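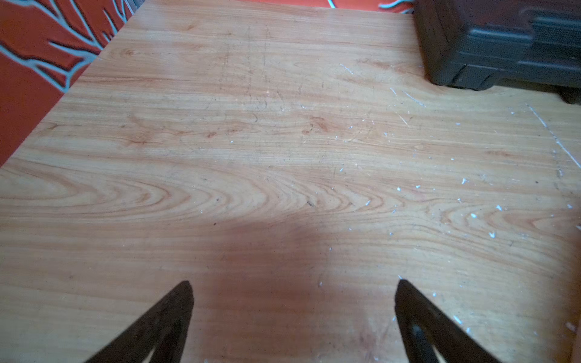
How should I clean a veneered tabletop day to day?

Wipe it with a soft cotton cloth, slightly damp with plain water, and dry it right away with a second cloth. Work in the same direction as the grain. For sticky marks, add one drop of mild dish soap to a bowl of warm water, wring the cloth out hard, wipe, then wipe again with clean water. Most tables need nothing more than this.

How do I know whether my table is veneer or solid wood?

Look at the edge and then at the end of the board. On solid wood the grain of the top carries on over the end, and you will see end grain there. On veneer the pattern stops at the edge, or a separate strip has been applied to cover the core. The underside is another clue. If the top has a lively pattern and the bottom is plain or a different color, it is very likely veneer. Every tabletop in our Karero and Trodberg lines is veneer. The Bech bench tops are solid.

What makes the long pointed loops in the grain?

Those loops are called cathedral grain. They appear when the log is sliced flat or peeled, so the blade crosses the growth rings at a shallow angle. Straight, even lines come from cutting the log another way. Neither kind is stronger as a table surface. If you want one or the other, write it in the notes when you order and we will match it if we have the sheets on hand.

There is a knot in my top. Is it a defect?

A small tight knot is part of the wood, and we leave it in. The grain normally bends around a knot, and the wood beside it can be darker or redder than the rest. We replace a top if the knot is open, has a hole in it, or if you can feel it stand up from the surface with your fingertips. Send us a photo with a coin next to it for scale.

My new table does not match the sample you mailed me.

Samples are cut from whatever sheet is open that week. Color varies from pale orange to tan within one species, and it also changes with light. Put the sample next to the table in the same daylight before deciding. If the difference still bothers you, unused tables can be returned within 30 days.

How do I get small white bits off the surface?

It depends on what they are. Loose crumbs of paint, plaster, or plastic should be lifted off before any wiping. Use a soft brush or a vacuum with the brush attachment, and hold the nozzle just above the wood. If you go straight in with a cloth, hard grit gets dragged along and scratches the finish.

If specks stay put after brushing, try these in order:

Water-based paint: lay a damp cloth over the spot for 5 minutes, then rub gently with the cloth.
Plaster or joint compound: soften with a damp cloth, lift with a plastic card, dry at once.
Plastic or dried glue: slide a plastic card under the edge at a low angle. Stop if the finish starts to lift.
Oil-based paint: do not use thinner. Write to us first.

Never use a razor blade or a metal scraper. The veneer is thin and a slip will go through it.

Is it dust or is it a chip in the finish?

Run a fingertip over it. Dust and debris move or feel raised. A chip feels like a small dip. A chip in clear finish often looks white because light catches the broken edge, and it will usually go darker for a moment when you touch it with a damp cotton swab. If it does, the wood underneath is exposed and should be sealed before the table is used for food or drinks.

Can I remove pencil marks?

Often. Start with a clean white vinyl eraser and light pressure, along the grain. Do not use a pink or ink eraser, as both are abrasive. Brush the crumbs off, then wipe with a damp cloth. If a gray line is left after that, check whether it has any depth by dragging a fingernail across it. A line that catches is a scratch with dirt or graphite in it, and erasing will not take it out.

What can I do about a fine scratch?

First work out how deep it is.

If your fingernail does not catch, the scratch is only in the finish. Clean the area, let it dry, and rub in a very small amount of clear furniture wax with a soft cloth. Leave it 5 minutes and buff. The whitish look usually goes away or at least gets much fainter.

If your nail catches but the line is still white or gray, use a touch-up marker one shade lighter than the wood. Draw along the scratch only and wipe off the extra with your thumb. You can go darker with a second pass. You cannot go lighter.

If you see a different color at the bottom of the scratch, you may be through the veneer. Use a wax filler stick, level it with a plastic card, and buff. This hides the damage but does not bond like wood, so expect to redo it now and then.

Scratches that run across the grain show more than scratches along it. That is true of every finish we sell.

Can I sand the top?

We advise against it. The face veneer on our tabletops is thinner than a dime, and an electric sander can go through it in a few seconds. Once you reach the core there is no way back apart from a new top. If the finish is dull all over, a light rub by hand with a very fine finishing pad, along the grain, followed by a fresh coat of clear finish is as far as we would go. Try it underneath first.

Which products should I keep away from it?

Ammonia window cleaner, bleach, nail polish remover, scouring powder, melamine sponges, and anything labeled as a degreaser. Silicone spray polish looks good on the first day but builds up, and new finish will not stick to it afterward. Rubbing alcohol clouds our water-based finish.

Can I put hot pans on it?

Use a trivet. Heat can cloud the finish and soften the glue under the veneer. A coffee cup is fine on a coaster. A pan from the stove or a slow cooker is not fine on a cloth placemat, because the heat goes straight through.

I have a white ring from a glass. What now?

A white ring is moisture held in the finish. Leave it alone overnight first, as a fresh one may fade by itself. If it is still there the next day, put a dry cotton cloth over it and pass a warm iron, no steam, over the cloth for 2 seconds. Lift, look, and repeat if it is getting lighter. A black ring means water has reached the wood, and that cannot be fixed from the top.

Will the color change in sunlight?

It will, mostly in the first year. Light honey tones tend to deepen and turn more yellow. Anything left in one place keeps the wood beneath it from changing along with the rest, so move lamps, runners, and desk pads every week or so at the beginning. If you have an extension leaf, leave it in the table for part of the time.

Do I need to oil or wax it?

No oil. The finish is sealed and oil will sit on top and stay tacky. Wax is optional. Once or twice a year is plenty, and only on a clean surface.

Can I use the table as a workbench?

You can if you cover it. A sheet of hardboard with felt glued to the underside works well and can be put away afterward. For electronics, model building, or crafts, a thick cutting mat is enough. Clean under the mat regularly. Grit gets in under the edge and every small movement of the mat grinds it into the finish. Clamps need a scrap of wood between the jaw and the table, on both sides.

Which felt pads do you recommend?

Any self-adhesive felt, as long as it is replaced when it goes flat or picks up sand. We include a set of Muveo pads with each table. They go under lamps, monitors, and ceramic bowls. The unglazed ring on the bottom of a ceramic bowl is one of the most common causes of the scratches we get asked about.

A corner of the veneer is lifting. Can I glue it?

If it is clean and not broken, yes. Slide a little wood glue under it with a piece of thin card, press it down, and wipe off what comes out. Cover with baking paper, put a flat block on top, and clamp it overnight. Do not use instant glue. If the piece has snapped off, keep it and send us a picture before you do anything. It is much easier to put the original piece back than to match a new one.

Do you sell replacement tops?

For Karero and Trodberg, yes, in all current sizes. The top comes predrilled, and you reuse your own legs and screws. Orders placed in December ship in the new year. We do not resurface tops that are sent to us.

What does the warranty cover?

Lifting veneer, open knots, cracks, and finish that peels in normal use. It does not cover scratches, heat marks, water rings, or damage from cleaning products. Keep your order number. Without it we can usually find you by name and zip code, but it takes longer.

Who do I write to with a question that is not listed?

Use the contact form and choose "Surface care." Reynaldo Rivera reads those messages. Include the name of the table, a photo in daylight taken from straight above, and one taken low across the surface, as scratches and dents show up better that way.

Last updated 18/06/2022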